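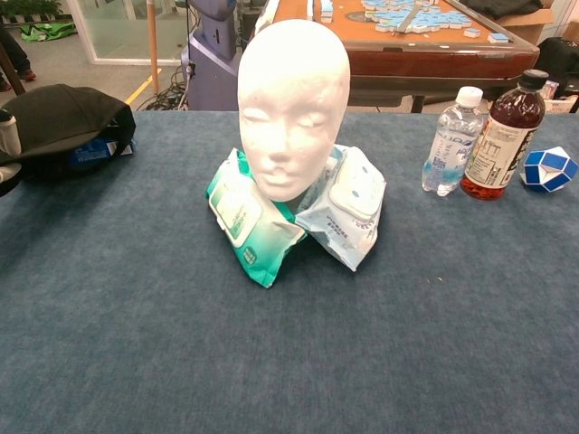 Wig and makeup room check, Musell Playhouse
Spring walk-through, May
Done before the dress rehearsal, house closed, all lights on

1. Exits and walkways
Both doors open fully -- OK
Hallway clear to the stage door -- OK
Comment: Huge improvement on last year! The costume rail used to stick out right where everybody turns the corner, and now it lives in the side bay. Please keep it there, even on matinee days.

2. Fire extinguisher
Gauge in the green, pin and seal in place -- OK
Bracket tight on wall -- NEEDS WORK
Comment: One screw turns by hand. Added to the repair list.

3. Mirror lights
All bulbs lit -- NO, 3 out at the far station
Guards fitted -- OK
Comment: The new Prisard bulbs run so much cooler than the old ones, and the color is lovely for matching skin tones. Spares are in the gray cabinet, second shelf.

4. Power
No strips plugged into other strips -- OK
Cords free of cuts and kinks -- NEEDS WORK
Comment: The Asturex curling iron has a worn spot near the plug. I tagged it and took it off the bench. The wig dryer passed with no trouble. Its timer still shuts off at 30 minutes, just as it should.

5. Sprays, glues and removers
Lids on, labels readable -- OK
Flammables in the metal locker -- OK, except one can of hairspray on the windowsill (moved)
70 percent alcohol stored away from the dryer -- OK
Data sheets in binder -- MISSING for the Pons adhesive remover
Comment: Really pleased with this section. Last spring we had open jars everywhere!

6. Hygiene
Brushes washed and bagged by performer -- OK
Sponges single use -- OK
Sink drains, soap filled -- OK, slow drain on the left
Comment: The name tags on the brush bags are a great idea, whoever started it. Could the chorus have them too?

7. Storage
Heavy boxes below shoulder height -- OK
Step stool steady, rubber feet on -- OK
Comment: Top shelf is for hat boxes and empty crates only.

8. First aid
Kit sealed and in date -- NEEDS WORK
Comment: Eye wash runs out at the end of the month. New bottles go on the next order.

Result: pass with repairs. Items 2, 3, 4, 5 and 8 get looked at again before opening night.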